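From: Tarmo Juška
To: carnovon-house list
Subject: Re: Orange shirts, folding and storage
Date: Tuesday, September 9, 2025

Lesia Hnatiuk wrote:

> The second carton of shirts came from Sellinari, so we now have 56 of the
> orange ones. Three still need their hems checked. Can we settle on one
> fold before October? Last year half were rolled and half were flat, and
> the bin wouldn't close. Also, is the white table by the water cooler
> still the folding table, or has it gone back to being the lunch table?

Lesia, thanks. I put the 53 good ones down on the stock sheet and left the other three off until you've looked at them.

The white table is still the folding table. Lunch can go to the Ternus room until the shirts are done. My vote on the fold is the wide band: sleeves in, sides to the middle, then bottom up to the collar. It comes out closer to a rectangle than the roll did, and 2 stacks sit side by side in the bin.

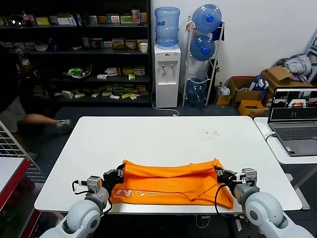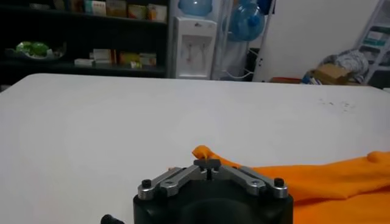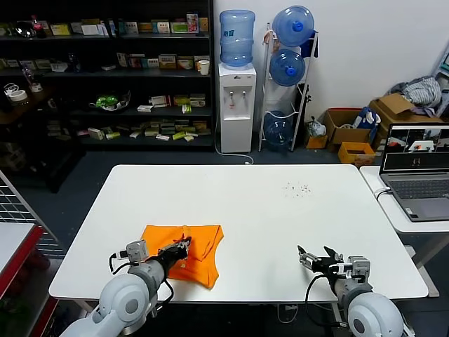
Orange cloth on the white table, water cooler behind. Dark specks on the tabletop in all three.

Please wipe the table before you start, all the way to the far side. The orange shows every mark, and I don't want to wash shirts that haven't been worn yet.

Other items:

- Smooth the cloth out before the first fold — a crease that goes in at the start stays in.
- If the bottom edge hangs over the side of the table, pull the whole shirt back toward the middle.
- Finished stacks don't go on the black shelves. Those are for the boxed goods.
- Full water jugs go in the white rack on their sides, as before. Nasution delivers again next week, so put the empties by the door.

The stock sheet also has a line for 700 paper bands. I don't remember ordering them and can't find them. If they were meant for the shirts, I'd like to use them, one per shirt, with the size written on the outside. If they belong to somebody else's project, tell me and I'll take the line off.

Lesia, do you want the sizes in separate bins or one bin with dividers? I can do either, but I'd need to get the dividers cut this week.

Tarmo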